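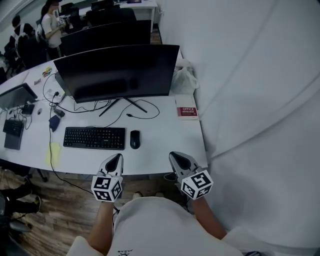

Why are the letters on a keyboard not in alphabetical order?

The layout was worked out for typewriters in the 1870s, and computers copied it later. It is called QWERTY, after the first six letters on the top row of letters.

Before computers, people who wanted neat printed letters used a typewriter. When you pressed a key, a thin metal arm swung up and hit an inky ribbon, which left a letter on the paper. If two arms that were close together swung up at the same time, they could get stuck. The typist had to stop and pull them apart.

Early typewriters had keys in something close to ABC order. The makers moved the letters many times. Many people think they did this to stop the arms jamming. Other people who have studied old machines think the makers were listening to telegraph workers, who had to type messages quickly as they came in. We don't know for certain which story is right, and it may be a bit of both.

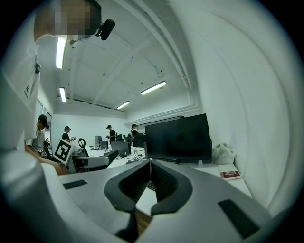 Is every keyboard the same?

No. In France many keyboards start with AZERTY, and in Germany they start with QWERTZ. Languages such as Greek, Arabic and Russian have keyboards with their own letters on them.

There is also a layout called Dvorak, which came out in the 1930s. It puts the vowels together under the left hand. Some people like it very much, but most had already learned QWERTY and did not want to start again.

What are the little bumps for?

Feel the F and J keys. On most QWERTY keyboards each one has a small raised line or dot. Your first fingers rest there, so you can find your place without looking down.

Try it yourself

Write the alphabet on a strip of paper and cut out the letters. Arrange them in an order you think would be good for typing your own name. Then try tapping out a friend's name on it.

Written by Upendo Nyamweya
February 13, 2019

More questions
Why do pencils have numbers on them?
Who invented the envelope?
How does a rubber rub things out?
What is ink made of?
Why is paper white?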